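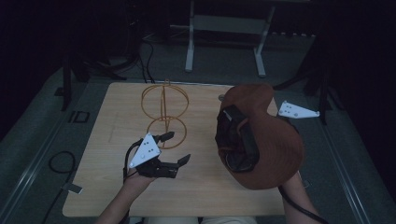

Hand-held gripper closes by itself -- who else has this?

Posted by Joana Quintela, April 3, 2018

Yesterday the left gripper closed while my thumb was between the fingers. I did not press anything. It is only a bruise, but I stopped the work. It had run for almost 20 minutes. Controller is Dekow, firmware 247.

radovan_k wrote:
Check the cable at the wrist. If it makes a tight loop, the signal wire breaks inside. I changed two of them in December.

Joana Quintela wrote:
I bent it by hand with the power on, and the fingers did not move. So I don't think it is the cable.

ostico_user17 wrote:
Then it is firmware. Go back to the older one and continue.

radovan_k wrote:
I disagree strongly. A bad wire can pass this test ten times. Please don't continue with your hand near it, whatever the firmware is.

ostico_user17 wrote:
The force is small, it is not a factory arm.

Joana Quintela wrote:
Small, but my thumb is blue. I ordered a new cable and will measure the old one -- the fingers stay without power until then.

Last updated: 17 replies, 1932 views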